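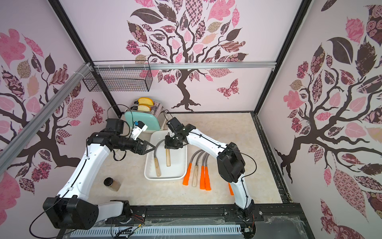 Two robot arms at a marble-patterned tabletop, one holding a sickle with a wooden handle.

Favamgate Books to publish final Itov novel in June

Favamgate Books has confirmed that the closing volume of its young adult series The Itov Letters will go on sale in June. The hardback runs to 432 pages in 87 chapters and completes the story begun in The Drilleck Road.

A signed edition is limited to 1,001 numbered copies, sold through 79 independent bookshops. Each shop may order a maximum of 2 cartons. The e-book and audiobook follow on the same day - both unabridged.

Translation rights are handled by the Babaei agency. Proof copies are available to reviewers on request. Reviews are embargoed until 9 am on publication day.

Ends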